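Getting candle wax out of just about everything

Every November I drag the candle box down from the top of the wardrobe, and every November I remember what I did to the tablecloth the year before. So I've finally written up what works for me, mostly so I can stop searching my own old posts for it.

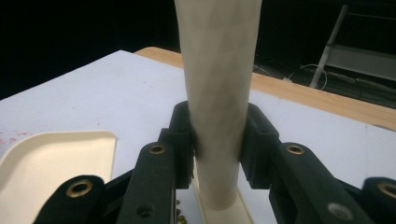

Should you scrape wax off while it's still soft? Leave it until it has gone completely hard, as soft wax just smears and gets pushed further into whatever it landed on.

I know it's agony to sit there through pudding looking at a big red puddle on the cloth. Have another drink and leave it alone.

Tablecloths and napkins

Once the wax is hard, put the cloth in the freezer for an hour if there's room (there never is in mine, I end up sitting the peas on top of the spill). It should go brittle enough to flake off with the back of a butter knife or an old loyalty card. Shake the bits into the bin and keep them well away from the sink.

What's left is the greasy patch. Put a few sheets of plain kitchen paper under the cloth and a few on top, set the iron to warm with no steam, and press for a few seconds at a time. Move to a clean bit of paper as soon as you see the wax come through – if you keep going over the same piece you just iron it back in. Don't use printed napkins for this. I once transferred half a robin on to my mother-in-law's linen!

Coloured candles leave dye behind even when the wax has gone. I dab on a little washing-up liquid, leave it overnight and then wash as normal. Keep it out of the tumble dryer until you're sure the mark has shifted.

Carpet

Same idea as the cloth, but use an ice pack in a plastic bag so you don't soak the pile. Pick off what you can, hoover up the crumbs, then paper and a cool iron. Please test a corner behind the sofa first. Some synthetic carpets melt at very little heat, and I have a shiny patch the size of a 50p on the landing in my old flat in Clollville to prove it. If you've any doubt at all, use a hairdryer on low and blot with paper.

Wooden furniture

No iron here. Warm the wax with a hairdryer until it only just gives, then ease it up with something plastic. An old bank card is good, a windscreen scraper is better if you have a big flat area. Wipe over with a soft cloth and a drop of ordinary furniture polish. My sideboard is a Volgate one from the second-hand place and the finish is not up to much, but it has come through this treatment more times than I'd like to admit.

Candlesticks and glass holders

Fill the sink with hot water from the tap, line the plughole with something (I use an old pop sock) and let them soak. The wax floats up and you can lift it off when it cools. Don't pour boiling water into cold glass. And never tip waxy water down the drain. The plumber who came out to us on a Thursday night charged 229 pounds, and I still go a bit pale thinking about it.

For tea light holders, a teaspoon of water in the bottom before you put the candle in means it pops straight out afterwards. Nawal Erraji sent me that one after my last candle post and I've done it ever since.

Walls

If you've blown a candle out too hard and splattered the paintwork, it's hairdryer and kitchen paper again, then a wipe with warm soapy water. On matt emulsion go very gently or you'll be left with a polished patch. I ended up touching mine in from the leftover tin.

Next time I'll do red wine, as several of you have asked, and I've got a cream rug that is going to feature heavily.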